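Print this page | E-mail this page

Ticket 555: Vumier boiler losing pressure overnight
Property: Parham, ground floor flat
Opened: May 15, 2022
Status: closed

What's going on

Hello again! Me with the boiler, I'm afraid. It's the Vumier combi in the kitchen cupboard, the one Escobar fitted when the flat was done up, and it keeps dropping its pressure while I'm asleep. I top it up to 1.5 before bed, it's happy as anything all evening, and then by breakfast the needle is down near 0.5 and the shower is stone cold. It started in March, maybe once a fortnight, and I just kept topping it up and hoping (I know, I know). Now it's every single morning.

The display shows code 182 when it gives up. The booklet says 182 is "low system pressure", so thanks for that, booklet.

What I've tried so far

1. Turned it off and on again. Came back up, ran for 20 minutes, same code.

2. Went round all the radiators with kitchen roll, wiping under the valves and the pipe tails. The one in the hall left a tiny green mark on the paper but I think that's old, it didn't come back when I wiped it again the next day.

3. Bled the radiators. Got a good long hiss out of the bedroom one and almost nothing from the rest. Topped up again afterwards, and it was down by morning just the same.

4. Checked the filling loop. Both taps were properly shut, and I took the braided hose off altogether to be sure and put the caps on. No change.

5. Had a look at the little copper pipe that comes out through the outside wall. This one I nearly didn't bother with, but your phone line suggested tying a freezer bag over the end and leaving it overnight, so out I went in my slippers. In the morning there was a good cupful of water in it! So it's going out of the relief valve, and I'm quite relieved (sorry) that it isn't under the floor.

6. Watched the gauge with the heating on full. It went from 1.5 cold right up to 3 in the time it took to make a cup of tea, and then I could hear it dribbling outside. 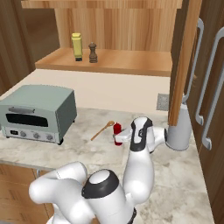

Reply from Alulard and what we did

Alulard came back to me the same afternoon, which was lovely. They reckoned the expansion vessel had lost its air, so the water had nowhere to go when it warmed up and got pushed out of the relief valve instead. Then everything cools down overnight and the gauge drops.

Their engineer drained the boiler, put a pump on the vessel and got it back up to where it should be. The relief valve was passing a bit as well, with grit on the seat, so that's been swapped for a new one. Job took most of a morning, and he left the cupboard tidier than he found it.

Update

13 days on and the needle hasn't budged from 1.5 cold. With the heating on it creeps up to just under 2 and stops there. Freezer bag is still on the pipe and it's bone dry. Happy for you to close this one, but could you put a note on the account to check the vessel at the next service, please? I'd rather not do the slippers thing again in winter.

Print this page | E-mail this page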